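From: Britt-Marie Tveit
To: gripper-bench list
Subject: Re: [gripper-bench] needle drivers, round two

Auður Thygesen wrote on Wednesday:

> I read your notes from the first round and I have three questions before we order anything.
>
> 1. Did you run the serrated jaws and the blunt ones with the same controller settings? The knot times look too far apart to me to be jaws alone.
>
> 2. Is the wrist camera worth the trouble? Our arms have very little room left for cable and I don't want to add a harness that gets pulled off in a week.
>
> 3. What are you using for pads? We have been on plain silicone sheet and it grips the thread in a way I don't believe.
>
> We also had a Junetti controller on loan in December and gave it back. If you got it to behave I would like to know how.
>
> Auður

Auður, thanks for reading it that closely. Answers are below in your order, then the Junetti business, then a few things I left out last time.

**1. Controller settings**

No, they were not the same, and you caught a real mistake. The first round had motion scaling at the default for one jaw set and a slower setting left over from another test for the other. I have thrown those times out. Please don't quote them.

For round two everything ran on the Baltmont controller with one settings file, and I check the file before each session. We logged 291 tied knots. Of those, 111 had at least one regrasp of the thread before the first throw was down, and most of the regrasps were on the blunt jaws. I don't have knot times I'd defend yet. Two of us drive, and the difference between the two of us is still bigger than the difference between the jaws.

What I can say about the jaws:

- Serrated holds the needle better at an angle. With the blunt pair the needle rolls when you push the point in, and you have to go back and seat it again.
- Blunt is kinder to the thread. After a long session on serrated, the thread gets fuzzy near the knot and starts to catch on itself.
- Opening the jaws all the way near the pad is a bad habit with either one. The lower jaw ends up picking up loose thread.

**2. Wrist camera**

We ran both, the fixed one over the pad and the small one at the wrist. The first three are from the fixed camera and the last is from the wrist.
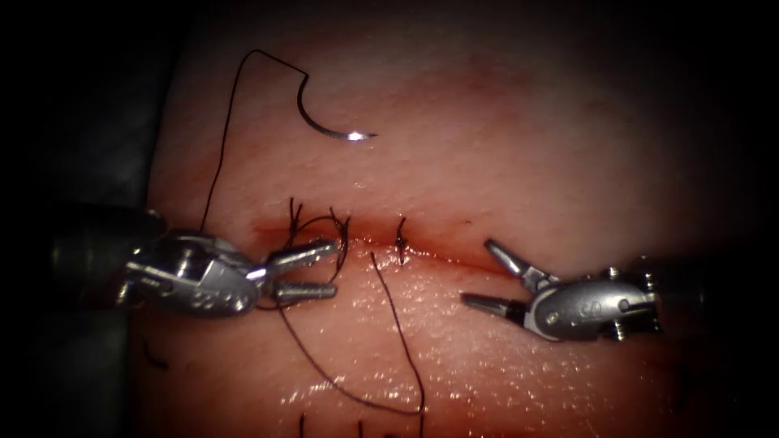
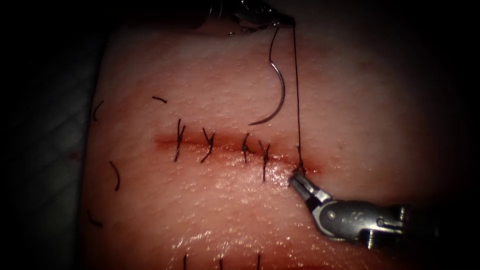
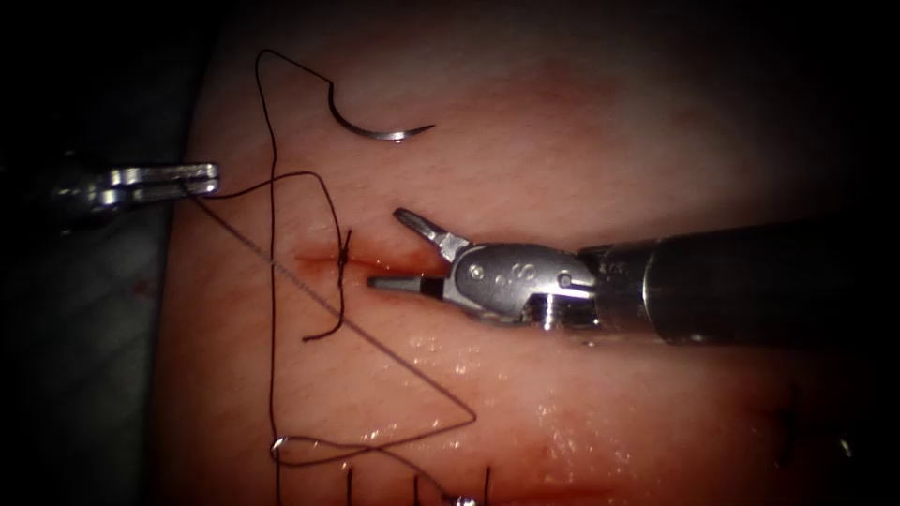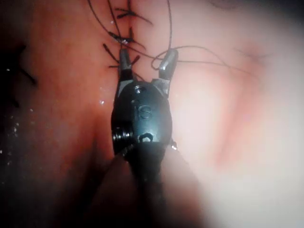
My view is that you can start without the wrist camera. The fixed view is what I drive from. It gives me both instruments, the needle and the whole length of the cut, and I can plan where the long end of the thread is going to go. When I tried to drive from the wrist view alone I lost the needle every few minutes and had to back off to find it.

Where the wrist view helps is afterward, when I'm reviewing a failed grasp. From the fixed camera I often can't tell whether a loop was between the jaws or lying on the far side of them. From the wrist I usually can. If your main use is scoring the grippers, it is worth having. If your main use is training people to drive, put the money somewhere else.

On cable: we run ours along the back of the shaft and tie it at two places above the wrist, with slack between the two ties. The first version had the slack below the lower tie and it snagged on the second day. The bend at full wrist pitch is tight, so move the wrist through its full range by hand before you power anything up.

Exposure is the other annoyance. Auto exposure on the wrist camera hunts whenever the metal swings under the lamp. We locked it. You lose the shadows, but the picture stops pumping. On the fixed camera we left auto on and lowered the lamp a little.

**3. Pads**

Parsons pads, the two-layer kind. They are not cheap and they dry out, so keep them wrapped between sessions. I agree with you about plain silicone. It holds the thread so hard that a bad throw stays put, and you end up giving the gripper credit for it. We went back and tied on silicone for one afternoon to compare, and the slipped throws nearly went away. That told me enough to stop.

Put more than one row on a pad if you're paying for them yourself. Leave enough space between rows that the long tail from one doesn't get picked up while you're working on the next. I made ours too close together at first.

**Junetti**

We didn't get it to behave either. Ours would hold position fine and then creep when both arms were gripping the same thread. Lowering the grip force made it better but then the needle rolled. I sent them logs and got a polite reply asking for more logs. The loan unit is back with them. If anyone at Tresgate is still running one, I'd like to see your force settings.

**Left out last time**

Thread length matters more than I thought. We cut 200 mm to begin with and it was a nuisance from the first stitch, all over the pad and under the wrist. Shorter is easier to manage but you run out before the row is done. I have no good number to give you. Pick one length and stay with it for the whole comparison.

Pick up your cut ends. I was lazy about this, and a loose piece looks enough like the tail of a live stitch that I have grabbed for the wrong one more than once. It also confused the script we use to mark up the video.

Wear on the jaws: we check under a loupe after every 7 rows. No chips so far on either set. The pivot on one of the serrated pairs has a bit of play in it now, which I can feel by hand and can't see in the numbers.

What I still want to do is a mixed pair, serrated on the side that drives the needle and blunt on the side that handles the thread. I expect that's where we end up, but I have only tied a handful that way and wouldn't order on the strength of it. If you can wait two weeks I'll have a proper set. If you can't, get one pair of each and skip the second serrated set.

I can send the settings file to anyone on the list who has a Baltmont. Write to me directly, the list strips attachments of that type.

Britt-Marie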